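From: Yasir Satti
To: Trever County Veterans History list
Subject: Re: [history] Unit records, the Grurkton box, and what we can promise families

Didier, thanks for getting through the box so fast. Replies are under your points, and then I have a numbered list for anyone on this list who is helping a family request a file.

Didier Le Goff wrote:
> I finished the first pass on the Grurkton donation. It is mostly
> morning reports and a run of letters home, with two company rosters
> folded in the back. The sheets are numbered in pencil up to 1053,
> but there are gaps. The rosters do not agree with each other. One
> has Ranjbar as a corporal transferred out in August. The other
> still carries him on the line a month later.
>
> The family wants to know which is right, and whether we can put
> his name on the memorial page before the reunion. I told them I
> would ask. I also think we should stop telling people that a
> records request takes a few weeks. My last one took 25 weeks.

On the rosters, I would not pick one yet. A company clerk who was short on time often typed a new roster from the old one and fixed it by hand later, so a man could stay on paper after he had left. The morning report is the better source. It was made up every day and it records changes only. If Ranjbar moved, there should be a line for him on the day he left and a matching line at the unit that took him in. Please check whether the August reports are in one of the gaps. If they are, we order them from the archive and wait.

On the memorial page, my answer is no for now. The page lists men who died in service or were never accounted for. From what the family has told us, he was last heard from after he left the company, and they never had a telegram. That could mean several things. I called his niece last night and told her we are holding the entry open, and that we will post it under "still being researched" if she agrees. She took it well. She asked that we use the spelling on his enlistment paper and leave out the one on the letters.

On the wait times, you are right, and I have changed the wording on our help sheet. 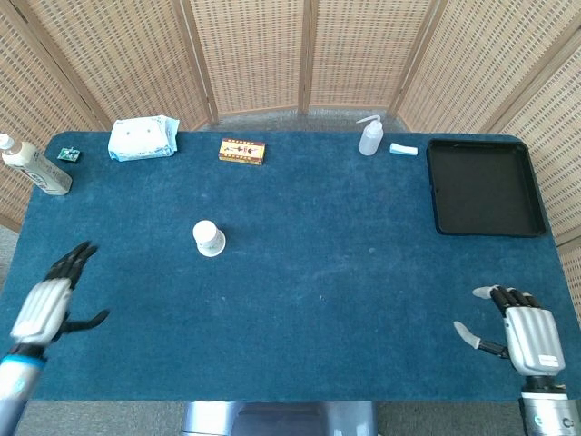
It now says to expect several months and to plan around that. I took out the sentence about calling to check on progress as well. People were calling every week and getting nowhere.

One more thing on the letters. I read the first 400 sheets over the last few evenings, and there are names in there of men who may still be living, with remarks about their health and their drinking. I don't want those scans on the open site. Keep them in the members' folder until we have gone through and marked them. Names of the dead are fine. If you are unsure about a man, treat him as living.

The steps below are for people helping a family. Some of you have these from before, but items 2 and 4 are changed, so please throw out the old copy.

1. Get the full name, service number and branch before you do anything else. If the family doesn't have the service number, ask for the discharge paper, an old insurance policy or a pay stub. Dog tags will do. A date of birth by itself is weak, especially with a common last name.

2. Find out who is asking. Next of kin can get more than a cousin or a friend can, and the form asks for the relationship. A widow who has remarried should call the archive first and ask how she should sign. Send proof of death with the first letter. Two of our requests came back last year over a missing death certificate, and each one went to the end of the line again.

3. Ask for the unit records separately from the personnel file. They are kept in different places and a single letter asking for both tends to get only the first one answered. For the personnel file, write "complete file" on the form. Otherwise you may get a one-page summary and nothing else. 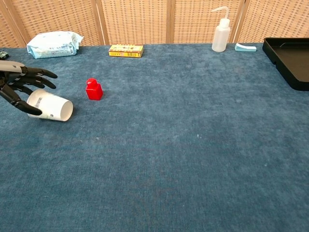 4. Keep a log. Write down the day you mailed the request, what was in the envelope and any number they give you. Post it to the list under the veteran's last name so that whoever picks it up next can see it. I have taken over 3 cases from members who moved away, and only the Troltard case came with notes.

5. If the answer says the file was lost or burned, don't stop there. Pay vouchers, hospital admission cards and state bonus applications were kept elsewhere and many can still be had. The county courthouse may also have a recorded copy of the discharge. Ours does, in the basement, and the clerk will let you look through the index if you go before noon.

6. Don't tell a family what happened until you have it on paper. If a buddy from the unit remembers something, write it down with his name and the day he said it, and ask him before you pass it on. Men who were in the same platoon have given me different accounts of the same night, and both were sure.

Didier, can you bring the two rosters to the next meeting? The originals, please, in the flat folder. The scan of the second one is too faint for me to read the remarks column, and I think there is something written next to Ranjbar's name that was erased. The library has a light table we can use if we ask at the desk.

I still need somebody to type up the index for the letters. It can be done at home. Write to me off the list if you can take part of it.

Yasir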